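# In defence of the toast rack

My sister thinks I'm mad, and she has told me so over breakfast more than once, but I'm going to say it in print anyway. The toast rack is the best thing on the table and we should all go back to using one.

I know the case against. It makes the toast go cold. Well, yes, a bit! Toast that's been standing in a rack for four minutes is cooler than toast that's just leapt out of the slot, and if you like your butter to vanish completely then you and I are going to have to part ways here. I want to see my butter. I want it sitting on top in a thin yellow layer with a bit of bite underneath, and you only get that when the steam has had somewhere to go. Pile three slices on a plate and the bottom one sweats itself into a flannel. (My grandmother called that "hospital toast", and she'd had enough of both to know.)

When I wrote about kettles in these pages I had 57 letters, and I'd say half of them wandered off the subject and on to toast. Annick Simard wrote from Torirport to tell me she'd given away her rack when she moved and had regretted it every Sunday for years. She now stands her slices up against the teapot like a little tent. I've tried it. It works until somebody wants tea.

What I think has happened is that breakfast has shrunk. We eat it standing up, or in the car, and a rack looks fussy if you're only having the one slice over the sink. But it doesn't take much to lay a table. A plate, a mug each, the toaster brought over from the worktop so you aren't forever getting up — that's a proper breakfast, and it takes less time than finding your keys.

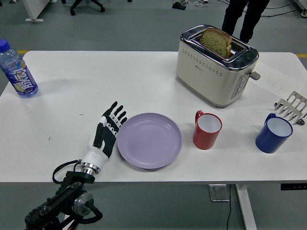 *The Drarora Review, No. 66, p. 680*

The toaster in my ideal breakfast is the plain two-slot sort, like the cream one with the chrome top, and I won't be talked into four. Four slots make you greedy. With two you have to take turns, and taking turns is how you end up having a conversation. I'd have wholegrain bread too, the kind with a decent brown crust, and I'd have it cut thick enough to stand up for itself.

Then mugs. I'm very firm on mugs being different colours. One red and one dark blue and there's never any argument over whose is whose, whereas in our house we had a matching white set for years and I must have drunk gallons of my husband's sugary tea by accident. White on the inside, though, please, so you can see how strong it's got. And I've come right round on plastic. I used to be a snob about it, but a lavender plastic plate is a cheerful thing to put your toast on, and you can drop it on a tiled floor without anyone shouting.

My one complaint is where the rack always ends up, which is off at the far side behind a mug, as if it had come to the wrong house. Put it in the middle! Let people reach for it. Half the pleasure is pulling a slice out from between the wires and finding it's still crisp at the corners.

My sister is coming again in April and has already asked whether "that thing" will be out. It will, and so will the marmalade.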